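# Two clocks, one fork

Since January I am working on the part of our software that turns recorded hand movements into something a policy can learn from. In this blog I mostly wrote about planners, so this post is a small change of subject. It is about time stamps, and about how much of my month they have eaten.

We collect table-setting episodes with hand-held grippers, one for the left hand and one for the right. Each gripper writes its own stream: the pose, and the opening of the jaws. The head camera writes a third stream. Our tool, which is called Stelach, has to put the three together afterwards, and for a long time it did this in the simplest way. It took the arrival time on the recording computer and believed it.

For slow movements this is good enough. The trouble appears when the jaws open or close, for the moment of release is short and the policy learns exactly from that moment. In our replay the fork was let go while the hand was still travelling. Kobe Jansen saw it first and thought that the pose filter was wrong. I thought the same, and we lost a week on the filter.

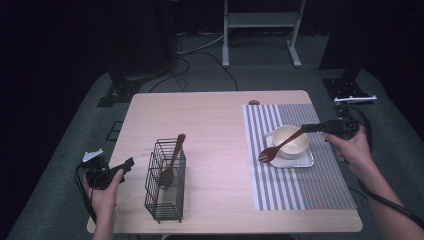
*Fork over the bowl, right gripper closed on the handle. Wooden spoon in the wire rack.*

What helped in the end was a very plain plot. I drew the jaw opening of the right gripper, and under it the speed of the same gripper, and I looked for the place where the hand stops above the plate. The two curves had the same shape as I expected, but the jaw curve came 62 milliseconds too early. In the next episode it was nearly the same, and in an episode from another day it was quite different. So a constant correction in the config file would not save us.

The reason was a buffer. The pose messages waited in a queue before they got their time stamp, and the jaw messages did not. When the computer was busy with writing video, the queue became longer. Lies Maes found this by reading the driver — I would like to say that I found it, but I was still colouring my plots.

Now the time stamp is taken when the message is read from the device, before any queue. For old episodes we estimate the delay in windows of 14 seconds, by matching the jaw signal against the moment when the fingers close in the video. It fails when the fingers are hidden, and then the episode is marked and left out of training. I prefer to lose some data here.

I also changed the viewer. Before, it interpolated everything to the camera rate, and this made bad data look smooth. Now it shows the raw samples as points, with the interpolated line behind them in grey. It is uglier and I use it every day.

Still open: the left gripper. In many episodes it does very little, so there is not much signal to match. Lies proposes a short tap of both grippers together at the start of each recording, like a film clapper. I will try it on Monday and write down the numbers, if they are worth writing down.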